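Werkstattbuch Ferolis, Küchenzelle
4/4/22, Eintrag Corinne Fitzsimmons 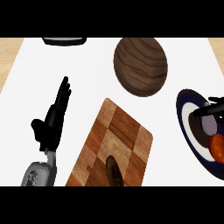
Simulation, Blick von oben: Schneidebrett in der Mitte, Teller rechts, beide Hände über dem Tisch.

Endlich wieder ein Tag, an dem ich abends gar nicht nach Hause wollte! Igor hat den Tisch in der Simulation übers Wochenende neu aufgebaut, und heute früh saßen wir zu dritt davor (Igor, Oratile und ich), der Kaffee war kalt, bevor wir die erste Szene durch hatten.

Kurz zum Stand: Wir wollen für die Kantinenküche in Wivholm das Umsetzen vom Brett auf den Teller an den Zweiarmplatz geben. Schneiden bleibt bei den Leuten, Abschmecken und Garnieren sowieso. Fotis Nikolaidis leitet dort die kalte Küche und war am Nachmittag zugeschaltet. Er wollte als Erstes wissen, wo er dann steht. Gute Frage, die hatten wir im Plan gar nicht drin. Oratile hat gleich eine Skizze gemacht: Fotis an der Stirnseite, Brett zwischen ihm und der Zelle, Tellerübergabe nach rechts. Muss noch mit dem echten Tischmaß abgeglichen werden.

Läufe heute: 50 mit der alten Greifplanung, 50 mit der neuen. Alt 17 Abbrüche, neu 4. Ich habe zweimal nachgerechnet, so schön fand ich das. Die meisten alten Abbrüche kamen beim Ablegen, wenn auf dem Teller schon etwas lag und die rechte Hand zu flach einfuhr. Igor lässt sie jetzt mit gestreckten Fingern von der Seite über den Rand kommen und senkt erst ganz am Schluss ab. Sieht fast elegant aus.

Linke Hand: Warteposition mit Fingern nach oben, neben dem Brett. Spyros findet das albern (»die meldet sich ja«), aber sie braucht so am wenigsten Platz und man sieht sofort, dass sie gerade nichts vorhat. Fotis hat dasselbe gesagt, ohne dass ich gefragt habe. Seine Leute wollen erkennen können, ob das Ding gleich losfährt, bevor sie ins Brett greifen. Also bleibt die Haltung, und zwar als feste Regel: Finger oben = Pause. Kommt auch so in die Einweisung.

Dann das Gespräch über die Schichten, das mir am meisten im Kopf geblieben ist. In Wivholm gehen mittags über 200 Teller raus, und bisher steht eine Person die ganze Zeit nur am Umsetzen. Fotis erzählt, dass sie den Platz alle halbe Stunde tauschen, weil es sonst in die Schultern geht. Wenn die Zelle das übernimmt, möchte er die Stelle nach vorn an die Ausgabe legen, wo die Schlange steht und die Sonderwünsche ankommen. Zwei Kolleginnen freuen sich darauf, einer gar nicht, der mag seine Ruhe hinten. Mit ihm will Fotis selbst reden, er könnte das Nachfüllen und die Aufsicht an der Zelle machen. Oratile fährt im Mai hin und nimmt sich einen ganzen Tag nur fürs Zuschauen und Fragen, da bin ich richtig neidisch.

Noch offen:
- Runde Sachen. Tomaten rollen in der Simulation zu brav, Reibwert prüfen (Igor)
- Brett mit der Griffmulde: der Greifplaner verwechselt die Mulde manchmal mit einer Kante (ich)
- Anzeige für die Pause zusätzlich als Licht? Spyros fragt bei Dendar nach Lieferzeit
- Schichtplan von Fotis abwarten, vorher keine Taktzeiten festlegen

Morgen die nächsten 21 Szenen mit anderer Tellerlage - Igor hat sie heute Abend schon angeworfen, ich schaue gleich in der Früh rein.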